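Sep 28, 2023
Notebook, tendon bench, Mirkar room

Finally a good long stretch on the Achilles samples, and I have to say it felt lovely to be back at it after all the moving and unpacking! We ran the slow stretch protocol on the second batch, the ones that had been in the cold room since July, and let each one settle for 60 seconds before loading. Preload went on nicely once I remembered to back the lower clamp off by a quarter turn (please, everybody, write this on the rig, I forget it every single time).

Sample 4 slipped at 170 newtons, right at the grip and well away from the tissue, so I've struck it out. Sample 5 held beautifully and went to 1021 before the first fibers let go, and the curve has that long soft toe at the start that we kept missing with the old Holell clamps. Sample 6 is a bit of a puzzle, stiff early and then very flat, and I'd like to look at it again with fresh eyes before I say anything silly about it.

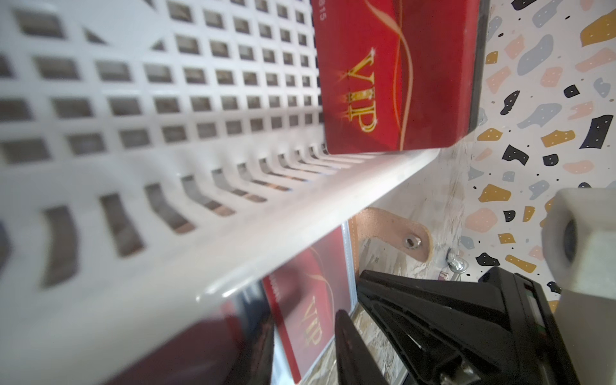
Asmaa El-Sayed thinks the flat part on 6 comes from the tendon drying out between mounting and loading, and she would rather we wrapped every sample in saline gauze right up to the start of the pull. She also asked whether the width was measured at the middle or near the heel end, and I'm embarrassed to say I wrote down only one number and no place.

So, wrapping from now on, and width in three spots. I've put 7 and 8 back in the freezer on the Marusel shelf, left side, behind the old knee ligaments. Still to do: zero the load cell again, order more gauze, and replot 5 with the corrected length (I used 190 mm for the gap by mistake, sorry, that was the whole piece from end to end).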